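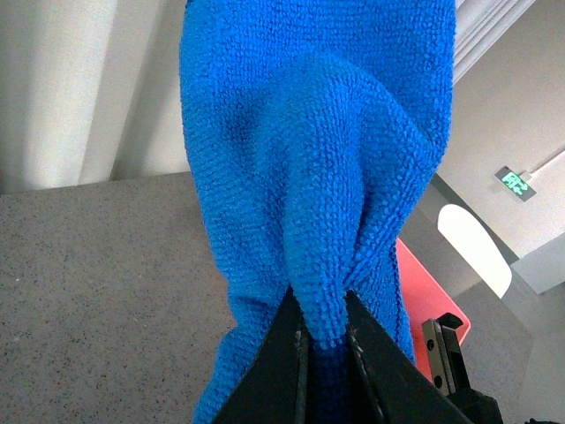
Doors at 9, coats still on, and already a crowd three deep at the laundry bench. Drullitz open day, April, coffee in paper cups. The firm makes grippers mostly. Today it wants to talk about towels.

Towels are hard. A box keeps its shape, a towel never does, and every time you grab one it turns into something new. The cell is called Jiltelar: two black fingers, a small camera at the wrist, a blue microfiber cloth, a gray speckled counter. Software from Tratico, down the road. They've logged 3026 grasps since winter, 763 of them on this kind of cloth, and the guide reads both numbers off a card.

Slow, though. Slower then my kids, and they're slow. People wander off to the welding hall, come back with a pastry, watch again. The question everyone asks is where the cloth goes between tries. Into the pink tray, says the guide. Then out again. All day.

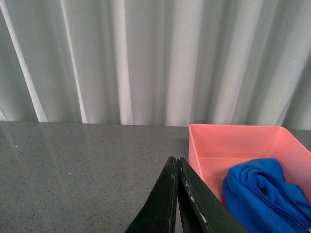 Gwynne wasn't sold. Her hotel sends out 1000 towels a night, she said, and she'd want to see it cope with a pile before she'd talk money.

Fair enough. The guide wrote that down. Piles are on the list for fall, he told us, along with bathrobes, wich got a laugh from the back.

Next group at noon. I stayed for it.

Contact the newsroom | Copyright, all rights reserved | Back to top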